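## 4　换上夹爪，开始对比

装到这一步，机械臂应该已经固定在铝型材架上，Flakell 控制器能正常上电，示教软件里也看得到各关节的读数。如果还没到这一步，请先回到第 3 章，把归零做完再来。

从本章开始就好玩了！前面几章都在拧螺丝、配地址，现在终于可以让它去抓东西，而且可以把两三种夹爪轮流装上去，看谁抓得稳、谁抓得巧。我们自己在 Hartono 实验间做这一轮的时候，原计划一个下午收工，结果大家轮流出难题，一直玩到很晚。

本章适用于以下夹爪：

- Milell 平行双指夹爪（标准指尖）
- Milell 平行双指夹爪（加长软指尖，选配）
- Grindonden 自适应夹爪（需要转接法兰，随包装附带）

其他型号也能装，只要法兰孔位对得上，供电电压一致。驱动程序要自己找，本手册帮不上太多忙。

### 4.1　开始之前

把下面这些东西放到手边：

- 待测的夹爪，连同各自的螺丝包
- 内六角扳手一套
- 腕部电缆一根，带金属接头
- 魔术贴扎带若干，不要用尼龙扎带
- 大号牛皮纸袋，厚一点的更好
- 黑色布基胶带
- 试验物件一组
- 记录表（附录 B，可以直接打印）

> **注意**
> 更换夹爪前必须按下急停，并断开夹爪供电。软件里点"停用"不算断电，接头上仍然有电压，插拔时可能损坏夹爪的驱动板。

关于魔术贴扎带多说一句。尼龙扎带勒得紧，看着也整齐，可是电缆在腕部需要一点滑动的余地，勒死之后弯折全集中在一个点上。Yoga Harahap 负责这一章的复核，他的批注就写在这句旁边："请加粗。"那就加粗：**腕部附近的电缆只用魔术贴扎带。**

### 4.2　安装夹爪

1. 在示教界面中选择"维护姿态"。机械臂会移动到法兰朝向操作者的位置，动作很慢，请等它完全停下。
2. 按下急停，断开夹爪供电。
3. 检查法兰面，有灰尘或旧的螺纹胶就擦干净。
4. 把夹爪的定位销对准法兰上的销孔，轻轻推到底。推不进去时不要敲，通常是转了一个角度，取下来旋转后再试。
5. 用手把四颗螺丝都带上几圈，再按对角顺序拧紧。
6. 使用 Grindonden 夹爪时，先把转接法兰装到机械臂上，再把夹爪装到转接法兰上。两层螺丝长度不一样，长的在外层。
7. 插上金属接头，旋紧外圈，听到"咔"的一声为止。
8. 松开急停，恢复供电。

供电恢复后，夹爪会自己开合一次，寻找行程两端。手指请离远一点。这个动作第一次看会吓一跳，速度比正常运行时快得多。

> **提示**
> 自检时夹爪前方不能有东西。如果它在半路碰到障碍物，会把那个位置当成行程终点，之后所有的开度读数都会偏小。遇到这种情况，断电重来一次即可，不需要重新标定。

### 4.3　理顺电缆

电缆是最容易被跳过的一节，请别跳过。夹爪对比做到一半，数据忽好忽坏，查来查去，常常就是电缆在作怪。

编织护套的粗缆硬，能保护里面的线，但它有自己的脾气：腕部往一侧转的时候，它会像弹簧一样往回推。细的信号缆软得多，又容易被粗缆压住。两根缆走在一起时，按下面的顺序处理：

1. 让机械臂走到作业区正上方，腕部竖直朝下。
2. 从底座往腕部方向捋一遍，把扭转都放掉。
3. 在小臂中段固定第一处。
4. 在腕部之前留出一个松弛的弯，固定第二处。
5. 手动示教，让腕部分别转到左右极限。看弯的地方有没有绷直，接头有没有被横着拉。
6. 再让夹爪下探到容器底部，重复一次。

第 6 步很关键。电缆在空中看着好好的，一伸进容器里，垂下来的那一圈就可能落到物件前面，碰到物件，或者挡住相机的视线。弯留得大，腕部转得舒服，容器里却乱；弯留得小，容器里清爽了，腕部又转不过去。多试几次，找一个能接受的中间值，然后把固定位置用记号笔画在小臂上。换夹爪的时候都按这个记号走，比较才公平。

> **注意**
> 金属接头不能承受横向拉力。如果在第 5 步中看到接头歪向一边，请立刻停下，放长松弛段之后再继续。

### 4.4　准备容器

为什么推荐纸袋？塑料料箱当然也可以，四壁平整，底面平整，抓起来几乎没有惊喜。纸袋不一样：壁是软的，底是皱的，夹爪碰一下它会让开，物件贴着袋壁的时候，指尖插不插得进去全看设计。Yusri Goh 最早提出用纸袋，我当时觉得她在开玩笑，试过之后立刻服气了。标准指尖在料箱里表现很好，进了纸袋马上露出短板，而软指尖反过来，越皱的地方它越从容。看到这种差别出现在记录表里，真的很过瘾！

做法如下：

1. 选一个大号牛皮纸袋，剪掉提手。
2. 把袋口向外翻卷，一圈一圈往下，直到成为一个又宽又浅的碗形。
3. 把纸袋放在机械臂下方的白色台面上，位置大致居中。
4. 用黑色胶带把翻边固定住，翘起来的地方都贴上。
5. 需要时，在袋底与台面相接处再贴一段，防止纸袋被推走。
6. 用手掌压一压袋底，不必压平，有褶皱就让它有褶皱。

胶带请贴牢，边角按实。翘起的胶带边会粘住软指尖，粘一次，那一轮的成绩就作废了。黑色胶带在视觉识别里偶尔会被当成物件，解决办法见 4.8。

袋子用旧了会变软、起毛、出现污渍，只要不破就接着用。换新袋子的时候记得在表上注明，新袋壁硬，前几次抓取的手感会有点不同。

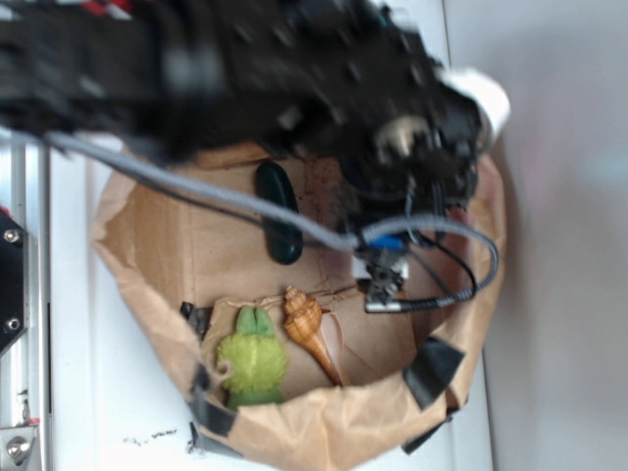 袋口的高度也值得花点时间。翻得太低，物件会被夹爪拨到台面上去；翻得太高，夹爪外壳在下探时会先碰到袋沿。我们的习惯是让夹爪张到最大、下探到袋底，然后手动平移到四个方向的边缘，看外壳和袋沿之间是否还留得下一根手指。留得下，就合适了。

做完这些，把当前姿态存为"袋底参考点"。后面所有抓取都从它上方开始。

### 4.5　挑选试验物件

随包装附带的物件盒里有 13 件东西，形状、硬度和表面都不相同。您完全可以换成自己的，我们反而鼓励这么做，家里抽屉翻一翻就有很好的材料。

挑的时候，请覆盖下面几类：

- **光滑而圆的**：深色、表面反光的椭圆形物体最难，相机看不清边缘，指尖又容易打滑。
- **毛绒的**：小玩偶一类。它怎么抓都抓得起来，难的是判断抓住的是身体还是一只耳朵。
- **硬而不规则的**：螺旋状的贝壳是我的最爱。一头尖，一头张开，重心偏在一边，夹爪从不同方向进去，结果完全两样。
- **细长柔软的**：麻绳之类，放一段在袋里，主要看它会不会被顺带夹起来。

单件不要太大。Milell 夹爪的最大开度是 70 毫米，物件最窄的一面如果超过这个数，就没有比较的意义了。

一次放进袋里的物件不要贪多，放三四件，彼此之间有些远有些近，就已经很有挑战。全部倒进去也能玩，不过那属于第 6 章"杂乱堆叠"的内容。

> **提示**
> 贝壳边缘有时很薄，夹力偏大会崩口。请先从较低的夹力开始，确认没有问题之后再加。

### 4.6　设置参数

在示教界面打开"夹爪 > 对比模式"。三种夹爪共用一套运动参数，各自只保留开度和夹力两项，这样比出来的才是夹爪本身。

| 参数 | 建议初值 | 说明 |
|---|---|---|
| 夹力 | 20 N | 毛绒物件可以再低一些 |
| 预张开度 | 最大 | 第一轮不要改 |
| 闭合后等待 | 600 ms | 等夹力读数稳定 |
| 下探速度 | 慢 | 熟悉之后改为"中" |
| 提升速度 | 中 | 三种夹爪必须一致 |
| 接触停止 | 开 | 必须打开 |

"闭合后等待"这一项看着不起眼，请不要为了快而改成零。自适应夹爪的指节要依次贴上物件，比平行夹爪慢半拍，等待时间太短，它还没贴好就被提起来了，然后成绩单上一排"掉落"，对它很不公平。我们最早就犯了这个错，一整页数据全部重做。

"接触停止"打开之后，指尖碰到袋底会自动停住。纸袋底下就是台面，不打开这一项，后果由指尖承担。

改完参数，点"写入"，等状态栏变绿。Flakell 控制器只在状态栏变绿之后才会把参数存住，中途切换页面会丢失，而且不给任何提示。这一点已经反馈给他们了，下一版固件据说会加弹窗。

### 4.7　运行对比

1. 从记录表中取一个摆放编号，按编号图把物件摆进纸袋。
2. 点"开始"，机械臂移动到袋底参考点上方。
3. 双手离开作业区。
4. 选择目标物件，点"抓取"。
5. 观察下探、闭合、提升三个阶段，在表上记下结果。
6. 机械臂会在高处停留片刻，接着左右轻晃一次。晃动之后物件仍在，记"稳"；位置变了但没有掉，记"滑"；掉了记"落"。
7. 点"放回"。物件会落回袋中，位置多半和原来不同，需要手工复位。
8. 同一摆放编号下，依次完成所有目标物件。
9. 换下一种夹爪，从 4.2 的第 1 步重新开始。

> **警告**
> 机械臂在运动时，不要把手伸进纸袋。想调整物件，请先按下急停。袋子很浅，看上去随手就能够到，正因为这样更要小心。

每种夹爪请用同样的摆放编号，同样的次序。有人喜欢先把一种夹爪彻底测完再换，有人喜欢每个编号换一次。后一种更严谨，前一种更省扳手。时间有限的话选前一种就好，只是在表头勾选"整组测试"，汇总的时候软件会区别对待。

除了"稳、滑、落"，备注栏请尽量写。您在现场觉得理所当然的细节，两周后看表格时一点也想不起来。下面摘几条我们自己的备注，供参考：

- "软指尖，毛绒，抓到耳朵，转了半圈，没掉。"
- "标准指尖，贝壳，从尖端方向进，弹开。换成横向，一次成功。"
- "自适应，椭圆物，闭合时把它推到了袋壁，靠着袋壁反而夹住了，算不算？"（算。记"稳"，备注写明。）
- "电缆碰到贝壳，重做。"

第三条那种情况特别有意思。袋壁给了一个支撑，夹爪顺势就把物件兜住了，换成硬料箱就不一定会这样。如果您见到类似的，欢迎把视频和记录表一起发给我们！

### 4.8　常见问题

**相机把胶带识别成物件。**
打开"视觉 > 屏蔽区"，用鼠标沿袋口内侧画一圈，圈外不参与识别。胶带贴在内壁上的，单独再画一个小区域。换了纸袋之后要重新画。

**机械臂挡住视线，识别结果跳来跳去。**
在抓取前的停留点增加一次横向退让，让手臂离开容器上方再拍。软件里叫"让位拍摄"，默认关闭。打开之后每次抓取会慢一点，值得。

**快速移动时画面里的手臂是糊的。**
正常现象。识别只使用静止时的画面，移动中的画面仅供回看。想让回看清楚些，可以缩短曝光，同时把补光调亮。

**深色物件找不到。**
先试侧向补光，再试提高曝光。深色又反光的表面，亮斑常常比轮廓更好找，可以在识别设置里把"高光辅助"打开。

**夹爪提示开度异常。**
多半是 4.2 里说的自检受阻。断电，清空前方，重新上电。如果仍然报错，检查接头外圈有没有旋到底。

**抓取点总是偏向同一侧。**
按顺序检查：转接法兰是否装反；软件里选的夹爪型号是否与实物一致；电缆是否在下探时把腕部往一边带。我们遇到的偏移，前两条占了大部分，第三条最难发现，要盯着电缆看一整个循环。

**纸袋被推着走。**
袋底补胶带。如果补了还走，说明下探速度太快或者接触停止没有打开。

**毛绒物件提起来之后一直转。**
夹在边角上了。把目标点改为"重心优先"。自适应夹爪一般没有这个问题，指节会把它裹住。

### 4.9　怎么看结果

把记录表录入软件后，"对比"页会给出每种夹爪的汇总。成功率一眼就能看到，但请往下翻，翻到按物件分类的那张表，精华都在那里。

以我们在 Hartono 的第一轮为例：标准指尖和自适应夹爪总成绩差不多，单看总数会觉得选谁都行。分开一看，标准指尖在贝壳上失手最多，自适应夹爪则几乎都输在贴着袋壁的物件上，它外形粗，挤不进去。软指尖总分最高，可是碰上光滑的椭圆物就打滑，加到较高的夹力才稳住。

所以选型的时候，请先想清楚自己每天要抓的是什么，再去对应那一行。物件杂、来不及细调的，软指尖上手最快。形状固定、节拍要求高的，标准指尖更干脆。易损又不规则的，值得给自适应夹爪多一点时间，它需要的调试多一些，调好之后看它一节一节贴上去，真是漂亮。

如果两种夹爪难分高下，请再做一轮，这次只改一个参数。推荐先改夹力，再改预张开度。两项一起改，结果变好了也说不清是谁的功劳。

### 4.10　收尾

1. 机械臂回到"停放姿态"。
2. 按下急停，断开夹爪供电。
3. 取出袋中物件，放回物件盒。
4. 用软布擦指尖。软指尖沾了毛绒纤维的，用胶带轻粘，不要用酒精。
5. 把台面上的碎屑扫掉，尤其是纸袋周围。
6. 导出记录，文件名写上夹爪型号和摆放编号。

纸袋可以留在台上，下次接着用。要移走的话，先把胶带从台面这一侧揭开，慢慢来，纸比想象中容易撕破。

### 本章修订记录

2019-11-13：重写 4.3 与 4.4，增加电缆松弛段的检查步骤；4.6 中"闭合后等待"的初值由 Yoga Harahap 复测后调整；4.8 新增"让位拍摄"一条，由 Yusri Goh 提供。

待补：吸盘式末端的安装说明，预计十二月随第 6 章一起更新。气路部分还在试，目前纸袋里的细绳总是被吸进去。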